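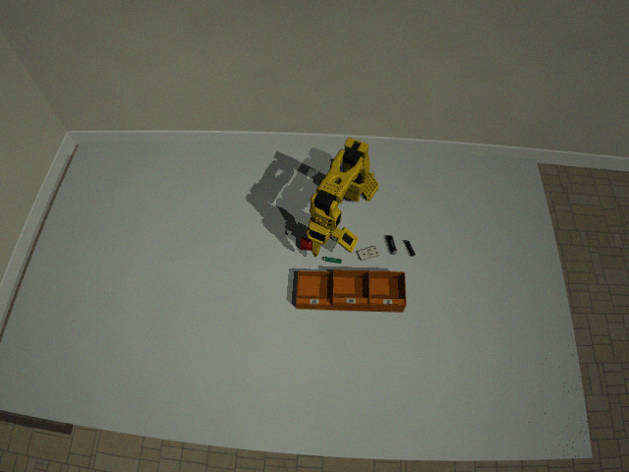

8월 편지가 좀 늦었어요. 원래는 지난주에 보내려고 했는데, 쓰다가 지우고 쓰다가 또 지우고, 그러다 어느 밤에는 노트북을 덮고 그냥 복숭아를 깎아 먹었습니다. (두 개 먹었어요. 하나는 덜 익은 거였는데도 끝까지 먹었고요.) 이번 달에는 사워도우 얘기를 하려고요. 정확히 말하면 한여름에 빵을 굽는 얘기, 그리고 제가 두 달 동안 발효종 때문에 어떤 꼴을 하고 살았는지에 대한 얘기입니다.

구독하신 지 얼마 안 된 분들을 위해 잠깐 설명하자면, 저희 집 발효종 이름은 율레예요. 영어로는 Yule이라고 써요. 한겨울에 시작한 종이라 그렇게 지었는데, 이름값을 하느라 그런지 여름만 되면 성격이 완전히 달라집니다. 겨울의 율레는 느긋해요. 아침에 밥을 주고 출근했다가 저녁에 돌아와 보면 그제야 슬슬 부풀어 있고, 냄새도 요거트처럼 순하고요. 그런데 7월부터는 밥 준 지 얼마나 됐다고 벌써 뚜껑을 밀고 올라와 있는 거예요. 점심 먹고 들여다보면 이미 한 번 부풀었다가 꺼져서 병 안쪽에 지저분한 자국만 남겨 놓고, 식초 같은 냄새를 풀풀 풍기면서요.

처음에는 제가 뭘 잘못한 줄 알았어요. 밀가루를 바꿔서 그런가, 물을 바꿔서 그런가, 병을 덜 헹궜나. 그래서 병을 삶고 정수기 필터도 갈고 별짓을 다 했는데 답은 너무 싱거웠어요. 더워서요. 부엌이 더워서 그런 거였어요. 몇 년째 굽고 있으면서 이걸 매년 여름마다 새로 깨닫는 저도 참 대단하죠.

그래서 올여름에 제가 정착한 방법을 적어 볼게요. 제빵 학교 같은 데서 배운 게 아니고 순전히 저희 집 부엌에서 통한 방법이니까, 여러분 집에서는 조금씩 다를 거예요.

우선 밥 주는 비율을 바꿨어요. 겨울에는 종 하나에 밀가루 하나, 물 하나로 섞는데 여름에는 종을 확 줄입니다. 종 20그램을 남기고 밀가루 100그램, 물 90그램. 물도 살짝 줄여서 되직하게 가요. 되직하면 천천히 가거든요. 숟가락으로 젓다 보면 손목이 좀 뻐근한 정도인데, 그 정도가 딱 좋았어요. 물은 냉장고에서 바로 꺼낸 찬물을 쓰고요. 밀가루를 냉동실에 넣어 두라는 얘기도 많이들 하시던데 저희 집 냉동실에는 지금 만두와 옥수수가 살고 있어서 자리가 없습니다. 밀가루는 그냥 찬장에 있어요.

그다음은 시간인데요, 저는 이제 시계를 안 믿어요. 레시피에 적힌 1차 발효 시간은 대부분 선선한 부엌을 기준으로 쓴 거라서, 그대로 따라 하면 여름에는 거의 과발효가 납니다. 반죽이 볼에서 줄줄 흘러내리고, 성형을 하려고 하면 손에 다 달라붙고, 오븐에 넣으면 납작한 빈대떡이 되어 나오는 그거요. 지난달에 저도 한 판 해 먹었어요. 먹긴 먹었습니다. 올리브유 뿌려서 토마토 올리니까 포카치아라고 우길 수 있더라고요!

대신 반죽을 조금 떼어서 작은 유리병에 따로 담아 두고 그걸 봐요. 처음 높이에 고무줄을 끼워 놓고, 반 정도 더 올라오면 바로 성형으로 넘어갑니다. 두 배까지 기다리지 않아요. 여름에는 성형하는 동안에도 반죽이 계속 달리고 있으니까요. 이 작은 병 하나 생기고 나서 제 여름 빵이 정말 많이 나아졌어요. 혹시 잼 병 버리려던 분 계시면 잠깐만 멈춰 주세요.

성형한 다음에는 무조건 냉장고로 보냅니다. 저는 저녁 8시쯤 넣어서 다음 날 아침에 구워요. 냉장고 문을 자꾸 여닫으면 온도가 올라가니까 제일 아래 칸 안쪽에 넣는데, 여기가 원래 김치 자리여서 가족회의가 좀 있었습니다. 결과적으로 김치가 한 칸 올라갔고요. 저는 그 대가로 여름 내내 설거지를 더 하고 있어요.

바구니 얘기도 해야겠네요. 등나무 발효 바구니를 두 개 쓰는데 여름에는 쌀가루를 평소보다 훨씬 듬뿍 뿌려야 해요. 밀가루만 뿌리면 밤새 습기를 먹고 반죽이랑 한 몸이 되어 버립니다. 뒤집었는데 안 떨어질 때의 그 기분, 아시는 분은 아실 거예요. 저는 한번은 바구니를 뒤집어 든 채로 한참을 서서 중력이 도와주기를 기다렸어요. 결국 반쯤 찢어진 채로 떨어졌고, 그날 빵은 모양이 꼭 오래된 슬리퍼 같았습니다. 맛은 좋았어요. 빵은 왜 늘 못생긴 날에 맛있는지 모르겠어요.

자, 그리고 오븐. 여름 제빵의 진짜 적은 여기 있죠. 무쇠솥을 예열하느라 오븐을 한참 켜 두면 부엌이 찜질방이 되잖아요. 저는 올해부터 예열을 확 줄여 봤어요. 솥을 찬 오븐에 같이 넣고, 온도가 다 올랐다는 소리가 나면 10분만 더 기다렸다가 바로 반죽을 넣는 거예요. 바닥 껍질이 조금 얇아지긴 하는데 저희 집에서는 오히려 그걸 더 좋아하더라고요. 이가 안 좋은 식구가 있어서 그동안 바닥을 떼어 놓고 먹고 있었다는 사실을 이번에 처음 알았습니다. 진작 말을 하지!

굽는 시간도 옮겼어요. 예전에는 일요일 느지막이 일어나 커피 마시면서 굽는 게 낙이었는데, 여름에는 해 뜨자마자 오븐을 켭니다. 창문 다 열고, 선풍기는 오븐 쪽이 아니라 창밖을 향하게 돌려놓고요. 아침 일찍 빵이 다 나와 있으면 하루가 무척 길어져요. 물론 빵이 식기를 기다리는 동안 소파에서 다시 잠들기 때문에 실제로 길어진 적은 별로 없지만요.

밀가루 얘기를 물어보신 분이 꽤 계셔서 적어요. 요즘은 오드우드(Odwood) 제분소 통밀을 2할쯤 섞고 있어요. 작은 제분소인데 향이 진하고, 봉투를 열면 마른 풀 냄새가 확 나요. 다만 통밀이 많이 들어가면 발효가 더 빨라지니까 여름에는 욕심내지 않는 게 좋겠더라고요. 봄에는 4할까지 넣고도 멀쩡했는데 7월에 똑같이 했다가 반죽이 저보다 먼저 출근할 뻔했어요. 나머지는 그냥 마트에서 파는 강력분이고, 비싼 걸 써야 하냐고 물으시면 저는 아니라고 말씀드려요. 비싼 밀가루로 빈대떡을 만들면 마음이 더 아픕니다.

반죽통은 레카리(Lekari) 뚜껑 있는 걸로 바꿨어요. 광고 아니고요, 제 돈 주고 샀습니다. 랩을 씌웠다 벗겼다 하는 게 귀찮아서 산 건데 뚜껑이 꽉 닫혀서 초파리 걱정이 없어진 게 제일 좋아요. 여름 발효종과 초파리에 대해서는 따로 편지 한 통을 쓸 수도 있는데, 아무도 읽고 싶어 하지 않으실 것 같아서 참을게요. 단점은 무거워요. 그리고 뚜껑을 닫을 때 나는 소리 때문에 고양이가 매번 간식인 줄 알고 뛰어옵니다.

지난달에 답장으로 보내 주신 질문도 몇 개 골라 왔어요.

휴가를 가는데 발효종은 어떻게 하느냐고 물어보신 분. 일주일 정도면 밥을 평소보다 되직하게 주고, 바로 냉장고에 넣고 가시면 돼요. 돌아와서 위에 회색 물이 고여 있어도 놀라지 마시고 따라 버리거나 그냥 섞으세요. 분홍색이나 주황색 줄이 보이거나 솜털 같은 곰팡이가 피었으면 그때는 미련 없이 버리셔야 하고요. 더 길게 비우신다면 유산지에 얇게 펴 발라 말려 두는 방법이 있어요. 바삭하게 마르면 부숴서 병에 담아 두면 됩니다. 저도 율레를 그렇게 말려서 찬장 구석에 비상용으로 두었어요. 보험 든 기분이라 여행지에서 잠이 잘 와요.

버리는 종이 너무 아깝다는 분. 맞아요, 저도요. 여름에는 밥을 자주 주니까 더 많이 나오죠. 저는 냉장고에 통을 하나 두고 모아 뒀다가 부침개에 씁니다. 애호박 채 썬 것에 버리는 종 한 국자, 부침가루 조금, 소금 조금. 새콤한 맛이 살짝 나서 막걸리랑 정말 잘 어울려요. 크래커도 좋은데 오븐을 또 켜야 해서 저는 9월까지 미뤄 두려고요.

빵이 하루만 지나도 곰팡이가 생긴다는 분. 여름에는 실온 보관을 포기하시는 게 마음 편해요. 완전히 식으면 썰어서 냉동하시고, 먹을 때 얼린 채로 토스터에 넣으세요. 냉장고는 안 돼요, 퍽퍽해집니다. 덜 식은 채로 봉지에 넣으면 안쪽에 물방울이 맺히니까 이것만 조심하시면 되고요. 저는 성격이 급해서 매번 덜 식은 걸 썰다가 칼에 떡이 지는데, 여러분은 그러지 마세요.

칼집이 안 벌어진다는 분도 계셨는데, 여름이면 십중팔구 발효가 너무 간 거예요. 칼 탓하지 마시고 다음번에는 한 시간만 일찍 냉장고에 넣어 보세요. 굽기 직전에 반죽을 냉동실에 20분쯤 넣어 겉을 단단하게 만드는 것도 도움이 됩니다. (네, 만두를 잠깐 빼야 해요.)

참, 얼마 전에 동네 책방 플루무스(Flumus)에서 빵 나눔을 했어요. 책방 한쪽 테이블에 각자 구운 빵을 올려놓고 조금씩 썰어 먹는 모임이었는데, 저는 통밀 사워도우랑 무화과 넣은 걸 가져갔거든요. 그런데 제일 먼저 동난 건 어떤 분이 들고 오신 감자 식빵이었어요. 폭신하고 달큰하고, 버터도 필요 없고요. 저는 제 빵 옆에 서서 그 빵을 네 조각이나 먹었습니다. 레시피를 여쭤 봤더니 삶은 감자를 반죽에 으깨 넣고 삶은 물까지 다 쓰신대요. 집에 와서 두 번 따라 해 봤는데 한 번은 너무 질었고 한 번은 소금을 빼먹었어요. 세 번째가 성공하면 다음 편지에 적을게요. 혹시 감자빵 잘 만드시는 분 계시면 답장으로 비법 좀 주세요. 진지합니다.

그날 율레도 작은 병에 나눠 가서 분양을 했는데, 벌써 새 이름을 붙였다고 연락 주신 분들이 계세요. 찹쌀이, 보글이, 그리고 부장님. 부장님은 왜 부장님인지 여쭤 보니까 하루 종일 가만히 있다가 퇴근 시간에만 부풀어 오른대요. 이걸 읽고 지하철에서 소리 내서 웃었어요.

이제 이 편지를 받아 보시는 분이 3657명이래요. 숫자를 보고 한참 앉아 있었어요. 처음에 보낼 때는 대부분이 친척이었고 그중 두 분은 스팸함에서 저를 발견하셨거든요. 답장을 다 못 해 드려서 늘 죄송한데 읽기는 정말 다 읽고 있습니다. 특히 망한 빵 사진 보내 주시는 분들, 사랑해요. 더 보내 주세요.

다음 편지에는 감자빵 결과랑, 날이 선선해지면 발효종 비율을 언제 다시 바꾸는지 적어 볼게요. 호밀도 다시 꺼낼 생각이고요. 오드우드에서 가을에 햇통밀이 나온다고 해서 벌써 달력에 표시해 놨는데 언제인지는 아직 모른다고 하네요. 그러니까 달력에는 그냥 물음표가 그려져 있습니다.

더위 조심하시고, 찬물 쓰시고, 작은 병에 고무줄 꼭 끼우세요. 저는 지금 율레 밥 주러 갑니다. 또 뚜껑을 밀고 있네요.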